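Birkasach marble is a brown, heavily veined stone quarried in the hills north of Rillemberg. It is used mainly for countertops, window sills and floor tiles. The stone takes a high polish but is easily marked by vinegar, wine and citrus juice.

Quarrying began on the eastern slope, where the beds reach a depth of 61 meters. The Derham pit, the largest of the 9 recorded workings, closed after repeated flooding.

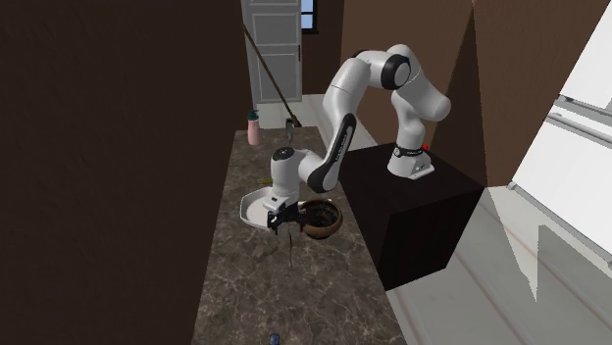 Slabs are graded by the color of the ground and the width of the veins. The darkest grade, known in the trade as Georgiou brown, comes only from the lowest bed. Paler grades are often sold with a resin backing. Quarrying stops each September for maintenance of the access road.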